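Can a robot do the shopping yet?

Hi, I'm Shobha Kartha, and I love finding out what robots can and can't do. Kids ask me all the time when a robot will do their chores. My answer is "sort of soon," so let's look at one job you know well: getting drinks from a store shelf.

You'd spot the bottle you want and grab it. Easy! A robot has to work out where one green bottle stops and the next one starts. Some stand up straight, some lean, and some lie on their sides, and each kind needs a different grab.

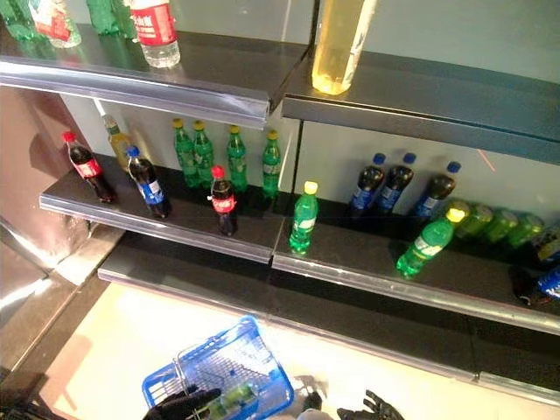
Two hands, two jobs

One hand holds the basket while the other goes for the bottle (you do this too, without even thinking). The robot has to keep its balance at the same time, and squeeze just hard enough. Too soft and the bottle slips. Too hard and, well, crunch!

My friend Nelli Kemppainen is 11, and she tried picking up bottles wearing thick oven mitts. She dropped more than 10! Try it at home with an empty plastic one.
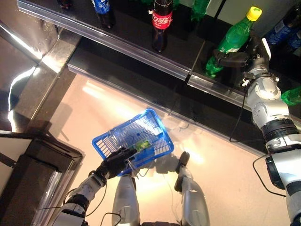 Will robots take over all the chores at home?

Probably a few at a time. Robot vacuums already clean lots of floors, but folding a T-shirt or tidying a messy bedroom is still really hard for a machine. You'll be picking up your own socks for a while yet.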